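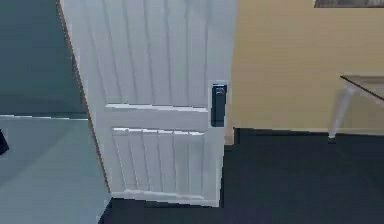
4.2 Doors and the working day

Before the delivery robot came to the Wircombe office, Maricica Munteanu got up from her desk 26 times in a typical shift to let a cart through. With the door skill trained in simulation (Figure 3), that number fell to four. We were delighted by this, and so was she!

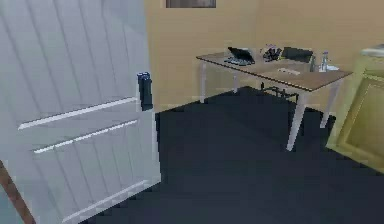
Figure 3. Simulated office used for the door task, with the paneled door open and a table and laptop in the room beyond.

Her colleagues noticed other changes. Yavuz Güneş now plans his mornings in longer blocks, and Imelda Pangilinan, who used to push the cart, spends 52 minutes more per shift on repairs, work she had been asking for. Some of the 19 staff we interviewed missed the short chats at the door, and we take up their comments in Section 5.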